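Elsie Wihongi @elsiewihongi

1/ Notes on clearing a hall closet by category instead of by shelf. I kept a log because I wanted numbers. Started 16th October, one category per evening, 23 evenings.

2/ Method: everything in the category goes on the bed. Keep, donate, trash, and a fourth pile for things that belong to another person. The fourth pile was the largest for the first week.

3/ Total items out of the closet and the two drawers under it: 1589. That counts each battery and each picture hanger. It does not count rubber bands, which I weighed.

4/ Duplicates were the main problem. Eight tape measures. I had bought most of them because I could not find the others. Kept two, one per floor.

5/ Anything in daily use came off the shelves and went on a hook. Shelf depth is the issue: past arm's length, items stop getting used and start getting stored. 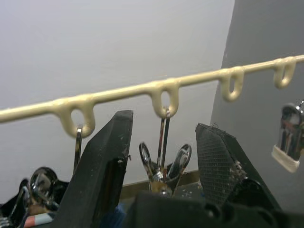

Hooks on a rail, evenly spaced.

6/ Rule for hooks: one item each. A second item on a hook hides the first, and you are back to the shelf problem in a vertical format.

7/ Labels. Tayla Halliday suggested labeling the bin and the lid with the same number so they stay paired. Adopted. I had been labeling lids only, and lids move.

8/ Papers took four evenings, longer than any other category. Manuals for appliances I no longer own went first. Receipts past the warranty date went second. The rest fits in one accordion file.

9/ Donations left the house the same night they were bagged. A bag in the hallway gets reopened. I tested this once and lost a waffle iron back to the kitchen.

10/ Next check is in December, same categories, same log. If a bin has not been opened by then, I will go through it again before anything new goes in.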